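Urkero Robotics Club
Minutes of the December meeting

Meeting opened at 3:45 p.m. in the Graltmont workshop, 14 members present. Minutes of the November meeting were read and approved with one fix (the regional event is at Valentini Hall, same as last year, and not at the high school).

Money
The club account stands at $3120 after the bake sale and the Jero grant. That is our best December ever! Members agreed to set aside money for spare finger cables and a second power supply before anything else is bought. The T-shirt question was put off again.

Rookie team
The line followers are all running. Two of the cars still lose the track on the sharp corner, and the rookies would like to try moving the sensors closer together before they touch the code. The older members thought this was a great plan and offered to stay late on build night. The rookies also asked for a bigger practice mat. Agreed, if we can find somewhere to store it.

Senior team -- pouring challenge
This took up most of the meeting and people were happy to let it. For anyone who missed the last session, the task at Valentini is to pick up a bottle, bring it to a cup and pour without knocking anything over, using both arms. We get 12 tries and the best 7 count toward the score.

The team reported that the right hand now closes on a bottle with the new grip settings, thumb low and fingers around the upper part. They are practicing with only a little water in it for now, and a clear cup so the judges' view can be checked too.

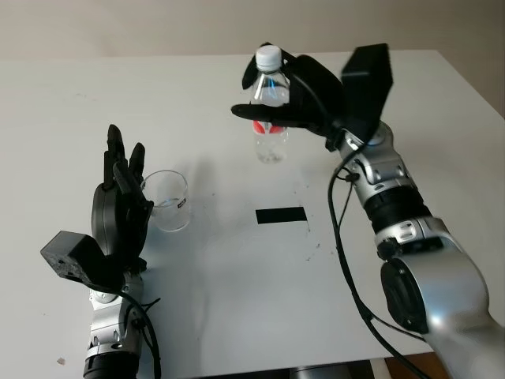
The left arm was the big discussion. One side wants it to steady the cup during the pour. The other side wants it parked well out of the way until the right arm is done, as fewer moving parts means fewer surprises. After a lively back and forth it was decided to try both at the next two practices and keep a score sheet for each. The wrist cables were brought up as well -- they need more slack control before we go to full speed, and clips will be ordered this week.

A member asked if we could run a full pour for the parents at the open house. Everybody loved the idea. Towels to be on hand.

Other business
Please put the hex keys back in the drawer. The Graltmont workshop closes early the last week of December, so there will be no build night then.

To do
Order cable clips and finger cables -- senior team
Price a practice mat -- rookie team
Score sheets for left arm tests -- secretary
Send in Valentini entry form -- secretary

Meeting closed at 5:10 p.m.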